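Spent the morning reading garment-folding papers and the release notes for Grinow 2. Some grumbling follows.

Every results table has a number like "success over 300 trials." Success at what? In one of them a sleeve left hanging off the side still counts as folded. I had to dig that out of an appendix.

The Skondby planner is the one everyone points me to. It picks grasp points from a clean mask of the garment. Fine. Where does the mask come from? Plain background, one color, even light. Put a patterned sheet under it and show me the same table.

I did try it. Fed it 20 views of clothes on printed bedding. The mask ate part of the bedding in most of them, and the planner then proposed a grasp on the quilt. With high confidence – that part bugs me more than the miss.

Yeom's answer is more data. Maybe! But 1000 demos with the same camera angle and the same table is one demo with extra steps.

What I'd want from a perception stack before I believe anything: tell me which layer is the garment and which is the bed. Tell me where the hem is when the tool is blocking it. Say "don't know" when you don't know.

Also the Drillau log viewer still drops frames when you scrub backward. Reported it last April. Some 200 lines of Python got me a replacement that's ugly and works.

So these two are going in my test set. If your segmenter handles the zigzag trim and keeps both sleeves, I'll buy the coffee.
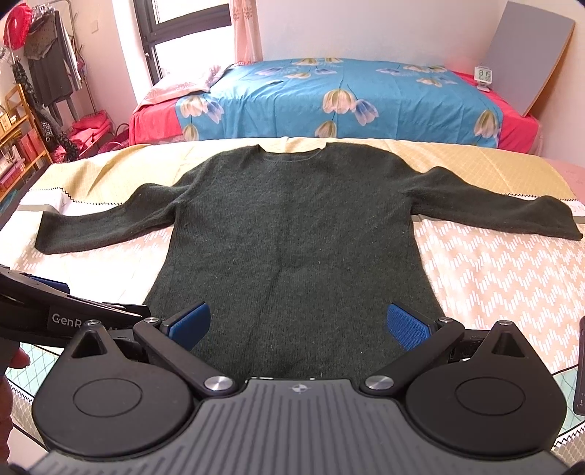
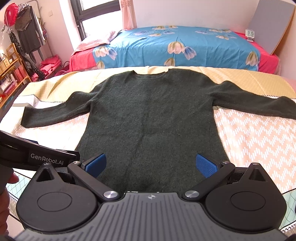
Green knit sweater on patterned bedding, two views. Hem hidden behind the gripper in both.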